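Notebook, March, 7:40 a.m.

Went back over the Gidthorpe clinic fundraising sheet before anyone quotes it. Stirnlow's newsletter says 3,021 patients seen since the earthquake repairs. The paper register stops at 737. Silvan Sutter thinks the rest are school screening visits -- maybe, but I'd like to see the school lists. Half of those kids probably got counted at both ends of the valley.

Solar fridge log is no better. Six readings, all the same, all in the same pen. I don't believe any fridge at that altitude holds that steady. Asked Sung for the raw logger file.

Walk sponsorship: 486 pledged, 898 "expected." Expected by whom? Leaving it out of the total.

Bullness wants to print the trek calendar again. Last year's are still under my desk.

To do: school lists, logger file, reply to the Grade 8 class about pen pals.

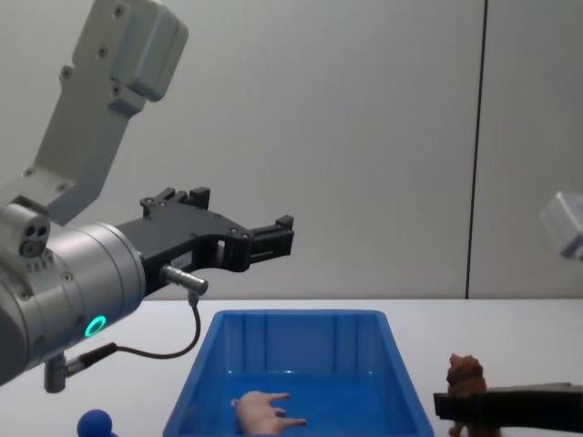
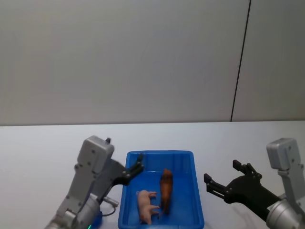
Bench, gripper open; blue tray with the two toy pigs.

Shares: 4 | Comments: 2

Silvan S.: School lists are in the green binder. Some are double, you're right.

Reader: Can I still buy a calendar?

We use cookies to remember your settings. Accept / Decline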